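Bin Picking Project, Handout 3: What a Success Rate Is Worth
Grarnham course section, instructor Zdzisław Śliwiński

Read this before you write your results section. Last June a team reported 3,704 grasp attempts and a very pleasing percentage. I asked how the objects had been placed. By hand, one at a time, handle up. That is a large number of attempts at one easy problem.

Rules for your own runs:
Tip the objects in. Do not arrange them.
Log every attempt, including the ones you stopped early.
A grasp counts if the object is held for 10 seconds outside the bin.
40 attempts minimum per object set. Fewer than that and I will ignore the percentage.
Change the object set after 7 failed grasps in a row, and say so in the report.

The Wistora paper claims its method handles "arbitrary household items." Look at its appendix and decide if you believe it. I don't.

Choice of objects decides more of your score than your code does. A set of matching blocks tells me very little. Mix shapes and surfaces, the way the bin on our bench has a thin-tailed toy dinosaur, a glossy toy shovel and a roll of tape turned on its side, and report each object separately. An average over all of them hides the one your gripper can't handle. Drafts go to Laskowska by 4 p.m., with raw logs attached.

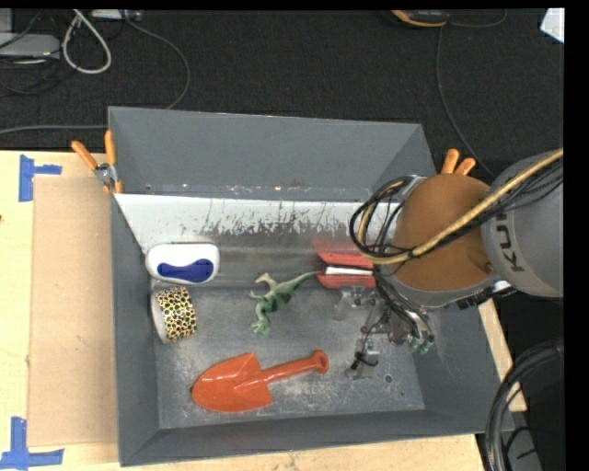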